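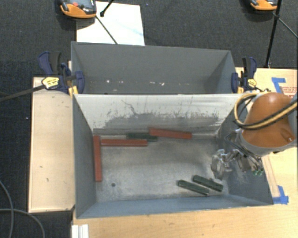

灰色金属箱，内有红色和深绿色长方块。

Novham 行进打击乐团 七月例会纪要

地点：Chu 排练厅二楼
时间：晚上七点半开始，九点五十散会（议程上写的是九点整）
出席：小军鼓声部全体，低音鼓声部四人，镲片声部两人，多音鼓声部一人并代表其余
记录：小军鼓声部轮值

一、上次纪要

通过。低音鼓声部要求更正一处：上次写的是他们“拒绝”搬鼓，应为“暂缓”搬鼓。已更正。鼓仍在一楼。

二、教材与曲目

《Hurkedex 练习册》新版已到，每人一本。新版比旧版多出41条练习，其中大半是双击滚奏的变体，作者给每一条都起了名字。声部长念了几个，会场笑了一阵，随后决定今后一律按编号称呼。

关于左右手顺序：新版第二章的装饰音全部从左手起，旧版从右手起。讨论二十五分钟。一方认为左手起更合传统，另一方认为传统是谁先印出来算谁的。表决结果：齐奏段落用右手起，单独练习自便。多音鼓声部弃权，理由是他们的鼓太多，顾不上这个。

秋季巡游曲目定为三首：开场进行曲、《Vomari 组曲》第二段和第四段（合并算一首，有异议，未采纳）、收尾的瑞士风格鼓段。第三段因有一处七拍子，行进时全队容易迈错脚，本季不演。去年的录像大家都看过，不再重放。

三、速度问题

节拍器与队伍之间的分歧持续存在。开场曲谱面标每分钟一百一十二拍，上周合练结束时测得一百二十六拍。小军鼓声部认为是低音鼓催的，低音鼓声部认为是镲片催的，镲片声部认为自己全曲只有九下，催不动任何人。

决定：
从下次起，前二十分钟全体用练习垫，跟节拍器慢练，速度从七十二拍开始。
节拍器音箱放在低音鼓后面。低音鼓声部请求记录其保留意见，已记录。
转弯处由小军鼓中间位给点，其他人不另外喊拍子。喊的人太多时，街对面的观众会以为我们在吵架，而他们通常没看错。

四、经费

账上余额较上月少了500元，用于更换两张低音鼓鼓皮和一包螺丝。螺丝的规格不对，店家同意换，需要有人去一趟。没有人报名，改为轮值，从镲片声部开始。

鼓棒：本季已买200副，目前能配成对的明显少于此数。请各位检查自己的包、车后座和家里的抽屉。棒头开裂的可以交回，留作慢练使用；咬过牙印的不收。

秋季巡游的主办方提供补贴300元，并附盒饭。有人问补贴能否多些、盒饭少些。会后由联络人去问，语气尽量客气。

五、排练厅使用

Chu 排练厅转来楼下住户的意见，共两条。第一条说晚上九点以后太响，接受，九点以后只用练习垫。第二条说白天的那段“一直重复同一句”，听着着急，问能不能把后面的也打出来。声部长表示我们也希望如此。

器材间钥匙现有三把，登记在册的是两把。第三把能开门，来历不明，暂时由小军鼓声部保管。

鼓架用完请折好靠墙。上次合练后有一副鼓架是张开着推进柜子里的，柜门是靠一卷胶带关上的，胶带用完了。

六、新人考核

本次有约十人报名，考核安排在下月第一次合练之前。内容如下：

单击、双击、复合跳，由慢到快再到慢。能快的人很多，能慢回来的人较少，评分以后半段为主。
视奏八小节，从 Hurkedex 旧版中选，免得有人提前背过新版。
原地踏步加演奏两分钟，鼓由团里提供，背带自行调节。

有人提议考核时加一项“在别人打错时保持不变”，讨论后认为这项不必单设，平时合练天天都在考。

七、其他事项

1. 制服。帽子上的羽饰缺了五支，Vomari 制帽店说原来的颜色停产，最接近的一种偏橙。会上传看了样品，意见是远看还行。问多远，答曰马路对面。先订五支，排在最后一排。

2. 雨天预案。去年的预案写着“视情况而定”，今年改为：小雨照常，用透明鼓罩；中雨取消多音鼓；大雨全体进最近的屋檐下，由领队决定是否继续。低音鼓声部问他们的鼓进不进得去屋檐，列入下次议程。

3. 有成员建议在鼓段中加入一句压缩滚奏，把原来四拍的内容放进三拍。示范了两遍，第一遍很精彩，第二遍与第一遍不同。请其写成谱后再议。

4. 群里请不要在晚上十一点以后发练习录音，尤其不要连发七条。

八、待办

低音鼓声部：把鼓搬上来，或者书面说明暂缓到什么时候。
镲片声部：换螺丝。
多音鼓声部：下次至少来两个人。
小军鼓声部：抄写右手起的齐奏分谱，每人一份；查第三把钥匙。
联络人：问补贴，问盒饭。

下次例会仍在 Chu 排练厅，晚上七点半，请带练习垫和自己的凳子。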